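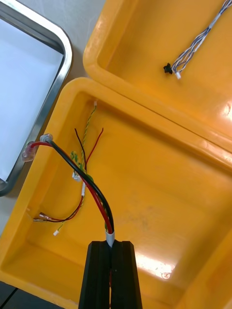

Figure 1. Gripper closed on the taped section of a cable bundle, yellow case.

NISTENGATE WORKING GROUP ON ROBOT HANDLING OF SMALL ELECTRICAL PARTS
Minutes of the September meeting
Held at the Clanduvau site, training room, 9:30 a.m.

Chair: Anwara Paul
Represented: Clanduvau site operations; Clanduvau safety office; Liyanage Controls (cell integration); Plundumham Training Center; Nistengate quality office
Apologies: Nistengate purchasing

1. Minutes of the previous meeting

The minutes were approved with one correction. Under item 5, "operator" should read "cell lead" in both places. The wording matters for the sign-off sheet, where only the cell lead may release a station after a stop.

2. Matters arising

2.1 The revised stop-button labels have been fitted at the Clanduvau stations. Plundumham still has the old labels on the training cell and will replace them before the next intake.

2.2 Liyanage Controls reported that the written procedure for changing fingertips is complete and has been sent to the quality office. Comments are awaited.

2.3 The question of whether visitors may stand inside the floor marking while arms are powered was carried over from the last meeting. The safety office confirmed that they may not, with or without an escort. The visitor sheet will be changed to match. Closed.

3. Draft handling rules, section 4: cables and wire leads

The group went through section 4 clause by clause. The draft had been circulated by Liyanage Controls, with comments from Clanduvau in the margin.

3.1 Grip point. Clause 4.1 requires that a bundle of heavy cable be gripped at a marked point. Clanduvau asked that white tape be named as the standard marking for bundles that include black or red cable. Plundumham supported this and noted that trainees find a taped band easier to locate on the wrist camera view than a printed mark. Agreed. Bundles that arrive without tape are to be marked by hand before the case is placed at the station.

3.2 Terminals. Clause 4.2 as drafted said that the gripper "should avoid" crimped terminals. The quality office asked for "shall not close on." Liyanage Controls was concerned that short leads leave little room for any other grip. After discussion the stronger wording was adopted, with a note that a lead too short to be gripped elsewhere is to be handled by a person with the arms stopped.

3.3 Loose wires near the grip point. There was a long discussion of thin wires lying beside or behind a heavy bundle inside a case. The safety office asked whether a clear distance could be stated. Liyanage Controls advised against a single distance, as cases differ in depth and the thin leads move when the bundle is lifted. The group agreed on the following text for clause 4.3:

"Before closing the gripper, the operator shall confirm on the wrist view that no thin wire lies between the fingers. If the wrist view does not show the full length of both fingertips, the operator shall open the gripper, back away and approach again."

Clanduvau asked for its objection to the last sentence to be recorded. In its view a second approach should be allowed only once before the cell lead is called. The chair asked Clanduvau to bring figures on repeat approaches to the next meeting.

3.4 Pull limit. The draft limit of 40 newtons for a heavy bundle was accepted for trial use. For thin twisted pairs the group did not accept the draft value of 25 newtons, which the quality office considered too high for the small plug connectors now in use. Liyanage Controls will propose a lower value.

3.5 Glare. Plundumham raised the reflections seen on the inside walls of glossy cases, which can make a connector hard to pick out. It was agreed that this belongs in section 6 (lighting) and should be moved there.

4. Draft handling rules, section 5: station layout

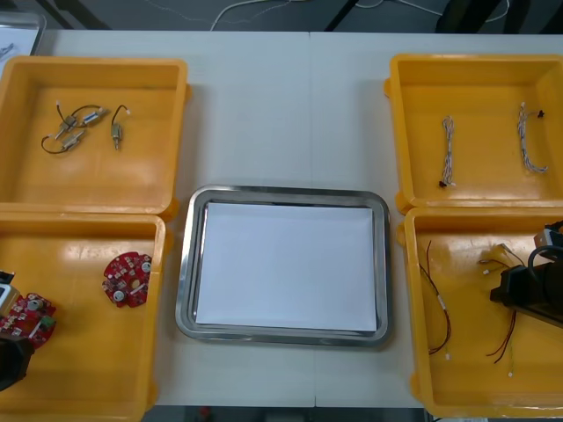 Figure 2. Parts trays on both sides of the paper-lined steel tray, with motors and wire harnesses in the far trays.

4.1 One kind of part per tray. Clause 5.1 was agreed without change. Motors, circuit boards, harnesses and wire leads are each to have their own tray, and the tray position is to stay the same for the length of a shift.

4.2 Center tray. The steel tray is to be lined with a flat sheet of white paper and left clear until the cell lead has released the station. The quality office asked how often the sheet should be changed. Practice varies between Clanduvau and Plundumham. The group settled on a change at the start of each shift and whenever the sheet is torn, creased or marked.

4.3 Tangled leads. Motors supplied with attached leads tend to catch on one another in the tray. Clanduvau proposed that they be laid out separately by hand at loading. Liyanage Controls asked that some tangling be permitted, as the cells are expected to cope with it in normal work. It was agreed that the rule will set a limit of 7 motors in any one tray and will say nothing further on tangling for the present.

4.4 Arm rest positions. The safety office asked that each arm have a stated rest position clear of the trays, to be used whenever a person reaches over the table. Agreed in principle. The draft does not yet say how the position is to be marked, and clause 5.4 was sent back for rewording.

4.5 Cables on the floor. Clause 5.6 requires floor cables to be routed behind the station and covered where people walk. The safety office will check all stations against this clause and report.

5. Operator training

Plundumham presented a short outline for a module on sections 4 and 5, to be taken before an operator works alone. The practical part takes some 2 hours. The group asked that the case exercise include at least one bundle with thin leads lying behind it, and that trainees be marked on calling the cell lead as well as on the grip itself. The outline was otherwise approved.

6. Actions

Liyanage Controls: revised pull limit for thin pairs; rewording of clause 5.4
Clanduvau site operations: figures on repeat approaches
Clanduvau safety office: floor cable check; visitor sheet
Quality office: comments on the fingertip procedure; move glare text to section 6
Plundumham: stop-button labels; amended module outline

7. Any other business

The quality office asked that future drafts carry line numbers. Agreed.

The next meeting will be held at Plundumham. The meeting closed at 11:50 a.m.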